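Soft toy notebook, Carnstead workroom
April, started a bit after 3 in the afternoon

I meant to get going on the washing notes straight after lunch, but the kettle was on and then I got talked into looking at fabric swatches from Pridimdale, and you know how that goes (the mustard corduroy is gorgeous, and no, we can't afford it). So this is a shorter session than I'd planned, and I'm writing it up while it's fresh so whoever is in next can pick up where I left off.

The question is still which of the plush toys hold their shape once they've been handled a lot. The Tridau filling came in an 80 litre bag, which sounded enormous when I ordered it and now looks like it might see us through to winter and no further. I've moved everything over to the big round white table, which I should have done ages ago. The colours read properly against it, and you can walk right around a toy and look at it from every side without picking it up again and squashing the very thing you're trying to judge.

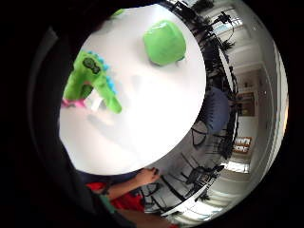 The green cube is my favourite of the lot and I'm trying not to let that sway me. The corners are meant to be soft, so I'm not marking it down for those, but I do want to keep an eye on the top face, where a cube always gives itself away first. My rule for now is a good firm squeeze, a count of 11, then set it down and leave it alone. I keep wanting to pat it back into shape. Please don't do that either!

The dinosaur is a harder case. A long neck is a lovely thing on a toy and a real nuisance to stuff, and I'd like to try packing it in 4 small lots, working from the head end down, to see if that stops the filling bunching at the bend. The light blue spikes along the back are fabric, so they need their own line in the washing notes. I've pencilled in a cool gentle wash and drying flat, but that's a guess borrowed from the old Paterson sheet and it wants checking before it goes on any label.

Other bits while I remember. The good curved needles are back in the biscuit tin. We're low on green thread, both shades, and the darker one is what I'd use for going around spots, so order that first. I've started a fresh page at the back for the squeeze results, with a column for grumbles.

Next time: neck stuffing, then the wash test if the sink's free.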